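Switched the Nutbridge shop from buying stock outright to consignment in February. Posting the working numbers and the paperwork, as several makers have asked how the split is calculated.

1/ Terms first. The maker sets the retail price. The shop keeps 30 percent on ceramics and glass, same on textiles. Card fees come out of the shop's side. No shelf rent, no hanging fee.

2/ Consignment period is 56 days from check-in. Unsold work goes back or gets renewed once at the same price. A second renewal needs a price change or a swap to different pieces. Stock that sits longer than that stops getting picked up by customers.

3/ Every piece gets a code at check-in: maker initials, intake number, category letter. The code goes on the swing tag and in the ledger. I used to write it on the base of mugs in wax pencil. It rubs off. Tags only now.

4/ Breakage. If it breaks on my shelf, I pay the maker's share in full. If it arrives broken, I send photos the same day and it never enters the ledger. Ásgeirsdóttir (stoneware, mostly pouring bowls) double-boxes everything and has had zero claims. Her packing note is now the one I send to new makers.
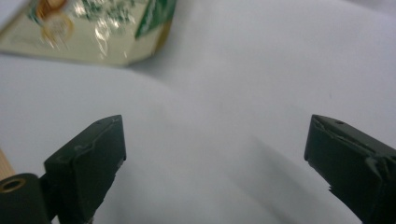 5/ Payouts. Run on the 9th of each month for the previous month's sales. Statement lists code, date sold, sale price, maker's share. Balances under the minimum carry over. I don't net breakage against sales – it gets its own line.

6/ Returns complicate this. Customers have 7 days for an exchange. A sale inside that window at month end is held to the next statement. Two makers disliked the delay. Clawing money back afterward was worse for everyone.

7/ Software: tried Triker for a season. Good barcode handling, poor handling of one maker with different splits per category. Moved to Betotley, which does splits per item but exports dates as text. I fix the column by hand before each payout run.

8/ Darius Bălan asked whether linocut prints follow the same terms. Unframed, yes. Framed, the frame is costed separately and excluded from the split. Put the frame cost on the intake sheet or it gets treated as part of the price.

9/ Intake for the next round is mornings only, before 11. Bring the sheet filled in. Blank sheet is pinned on the profile.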